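Home | News | Events | Press Room | Get Involved | Contact

FOR RELEASE 20 September 2019

Carncombe Talks Back: Our Oral History Evening Series Returns with a New Home and a Lot More Stories

Hello from Bralby Community Press! I'm Maysoun Hourani, and I get to share the news we've been sitting on since August: Carncombe Talks Back is returning for a second season, and this time we've got a proper book to go with it.

If you missed the first season, the idea is pretty simple. We invite people who have lived or worked in Carncombe to sit down at a table and tell us about it. We don't hand them a script. Some of them talk for five minutes and some of them have to be gently reminded that the building closes at nine. I grew up two streets from the old cannery and I still hear things at these evenings that I never knew (there was a skating rink over the hardware store, and my own aunt worked the ticket window!).

Last season we recorded 74 storytellers, and 889 people came through the doors to listen. I had set out folding chairs for maybe a third of the crowd we got on opening night, so a lot of you stood along the wall with your coats on, and thank you for being so nice about it. This year we're moving to the Pacheco Building on Mill Street, which seats 185 and has real heating.

The book is called The Long Way to the Cannery. It was edited by Hanan Kassab, who went through every single recording with headphones and a stack of yellow legal pads. She kept people's own way of talking, so the sentences wander off and come back, and you can tell who's being teased. There's a whole chapter on the flood and another on school lunches, and the school lunches one is longer.

"I kept trying to cut the argument over who made the best meat pie in town, and I kept putting it back," Hanan told me. "Four different people bring it up, and they don't agree on anything, including what year the bakery shut."
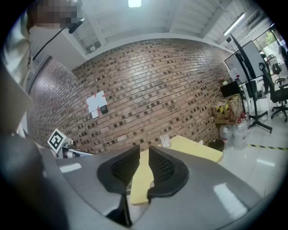

At the table: a small white card at the far edge and a slim black microphone arm.

The new season opens with an evening on the ferry. We'll have former deckhands, a retired ticket clerk and a woman who commuted across the river for most of her working life and says she never once got a seat by the window. After that come evenings on shopkeeping, on the dance halls, and on the families who arrived to work the orchards. We're also planning a night in Arabic and English, which Hanan and I will host together. My mother has already told me which stories I'm not allowed to repeat.

Music between the speakers will come from Amau, a local trio who play accordion, fiddle and upright bass. They played at our closing night last season and the audience wouldn't let them pack up, so we've given them more time on the program.

Tickets are free, but please reserve one so we know how much coffee to make. You can do that at the front desk of the Carncombe Library or by calling our office. Doors open at 6:30 and the talking starts at 7. The side entrance on Mill Street has a ramp, and there's an elevator up to the hall. Kids are welcome at every evening except the dance halls one, where we can't promise anything about the language.

We're still looking for storytellers too. If you worked at the cannery, drove the school bus, ran a stall at the Saturday market or just have a good memory for who lived where, please get in touch. You can come with a friend or a sister, and you can change your mind right up until you sit down. Old photographs and menus are very welcome, and we'll scan them and give them straight back to you.

Reporters who would like a review copy of The Long Way to the Cannery, or a chat with Hanan or me, should call the Bralby Community Press office and ask for Maysoun. I'm usually in by ten. If I don't pick up, leave a message and I'll call you back the same day.

Recent from the Press Room
- Call for Storytellers: Orchard Families of Carncombe
- Season One Recordings Now at the Library Listening Desk
- Amau to Play Bralby Summer Supper
- Scanning Day: Bring Us Your Old Photographs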